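Practice pads: tail length, and does the red stuff matter?

Suturing > Skills practice > Page 1 of 1

loopdeloop
Posts: 22

Second month of nightly practice and my biggest enemy is thread. I start with a sensible length, and by the fourth stitch I'm running a small yarn store. Pankaj Bhatt's handout says leave 3 cm tails and cut as you go. I leave tails you could fly a kite with, on the theory that I can always trim later. I never trim later.

Also, are people wetting their pads? Mine is a Vinent and it squeaks.

gutstring
Posts: 71

Cut as you go. That's the whole post. Every loose end on the pad is an invitation to grab the wrong one and pull with confidence.

mattress_stitch
Posts: 40

Disagree with gutstring, as is tradition. Long tails taught me to look before I grab. If you only ever practice on a tidy field you'll fall apart the first time it's a mess. Leave a few lying there and work around them.

For the squeak, a little glycerin and water. The Garg pads take it better than the Vinent ones, which go tacky and collect lint like a black sweater.

gutstring

"Work around them" is how I once tied a beautiful square knot in a thread that wasn't attached to anything. I was proud of it for a full minute.

loopdeloop

I feel seen. What about fake blood? Sarita Agarwal had us use it in December and I lost the needle point every time. Red on red on red. My scores went down and so did my opinion of myself.

mattress_stitch

Use it, but late. Learn the needle angle on a clean pad first, then make things unpleasant. A small curved needle gets hard to read once the surface is shiny, and the glare is worse than the color. Move your lamp off to one side before you buy a different needle.

gutstring

For once we agree. Please note the time, 11:40 pm.

bitesize
Posts: 3

Longtime lurker. Straight incision, corners of the pad in the dark as usual:

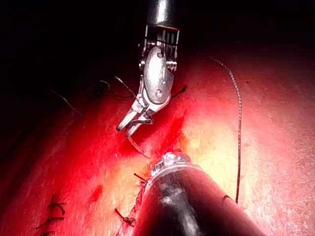
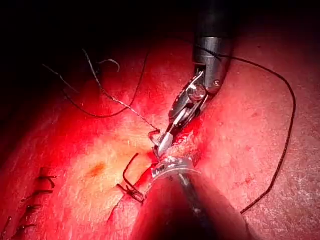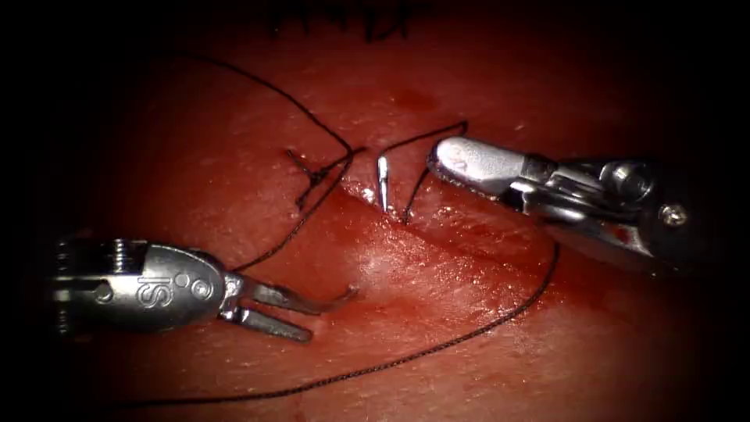

My actual problem is bite depth. I go in nicely on the near side, then come up shallow on the far side, and the edges sit like a badly buttoned shirt. Tried marking dots with a pen. The dots were evenly spaced and I missed them evenly.

mattress_stitch

Rotate more, push less. If you shove the needle forward it flattens out and surfaces early. And do the two sides as separate bites for a while, even if it feels like cheating.

gutstring

It is cheating. One pass, go in at ninety degrees and follow the curve. Slow is fine.

loopdeloop

Two bites worked for me, sorry gutstring. I'll try one pass again once I've cleared the yarn off.

bitesize

Two bites tonight, one pass tomorrow. Does the glycerin stain? Asking on behalf of a tablecloth.

mattress_stitch

Glycerin, no. The red stuff, yes. Put down a tray.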